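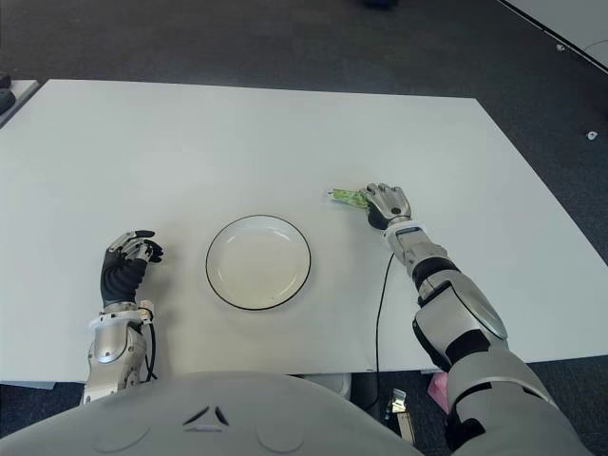 White plate with a thin dark rim, on a white table.

How to Use Up a Squeeze Tube of Paste
By Pranab Debnath
Updated 1 Jan 2025

Mustard, tomato paste, garlic paste, horseradish, anchovy. We go through a lot of tubes at our house, and for years I threw them out with a good amount left inside. These are the steps I use now. They work for soft plastic tubes with a crimped end and a cap. Metal tubes are covered at the bottom of the page.

What you need

A plate, white or a light color
A butter knife or a plastic dough scraper
A binder clip, medium size
Kitchen scissors
A small jar with a lid
A paper towel

Step 1. Clear a spot and put down a plate

Use a plate with a shallow bowl if you have one. A flat board works, but thin pastes run on it. Keep the plate within easy reach of the hand you squeeze with.

Step 2. Move the paste toward the cap

Leave the cap on. Lay the tube on its side on the table and hold the crimped end down with one hand. Set the flat of the knife next to the crimp and push slowly toward the shoulder. Do this 2 times on one side, then flip the tube over and repeat. Don't use the sharp side of the knife. If the paste came straight from the fridge and won't move, leave it on the counter for 11 minutes and try again.

Step 3. Fold and clip

Fold the crimped end over itself, flat and tight, as far as the empty part goes. Put the binder clip across the fold. A clothespin will hold a small tube but slips off a larger one. My neighbor Edgardo Rivera uses a plastic tube roller from Juteck instead, and it does the same job. I stayed with the clip because I already had a drawer full of them.

Step 4. Squeeze onto the plate

Take off the cap, wipe the opening with the paper towel, and squeeze just above the fold. If you get air first, put the cap back on, stand the tube on its cap for a few minutes, and start over. Measure from the plate with a spoon. Squeezing over a hot pan lets steam into the tube.

Where to keep the spares 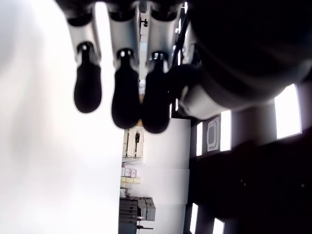
Spare tubes should stay in their boxes until you need them, if they came in boxes. The box usually has the date in a place you can read, and on the tube it's often stamped into the crimp, where it disappears the first time you fold it. Group the boxes by kind and keep each group together. A stack of pink-and-white boxes beside a row of pale yellow ones is easy to tell apart from across a room. If all of your boxes look alike, write the contents on the short end with a marker. Put the oldest at the front or on top. Once a tube is open, follow the label. Most of the ones I buy go in the fridge after opening.

I write the opening date on masking tape and wrap it close to the cap. Don't put it near the crimp, or you'll fold over it in Step 3.

Step 5. Cut the tube open

When squeezing gives you nothing more, there is still paste in the shoulder. Unclip the tube, flatten it, and cut straight across the middle with clean scissors.
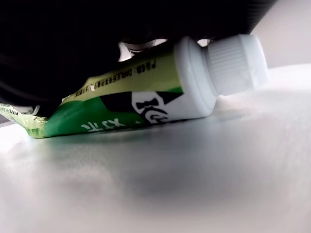 Scrape out the crimped half first, then the cap half. Go in with the narrow end of the knife and turn the tube as you scrape. Put whatever you get into the small jar and use it within the week. If you don't want to dirty a jar, slide the crimped half over the cap half like a sleeve and keep it in a sandwich bag in the fridge until the next day.

For salty or strong pastes, I add a spoonful of warm water to the cap half, swirl it, and pour it right into soup or salad dressing.

Metal tubes

Skip Step 2. Roll the tube up from the end and leave it rolled. It doesn't need a clip. Don't cut a metal tube, as the edges are sharp. If it splits along a crease, move the paste to a jar that day.

Cleaning up

Wipe the table before the paste dries. Tomato and turmeric pastes can stain a white surface, and baking soda with a little water takes out most of it. Rinse the cap in warm water and clear the opening with a toothpick. Check with your local recycling program before you put the tube in the bin. Ours takes the caps only.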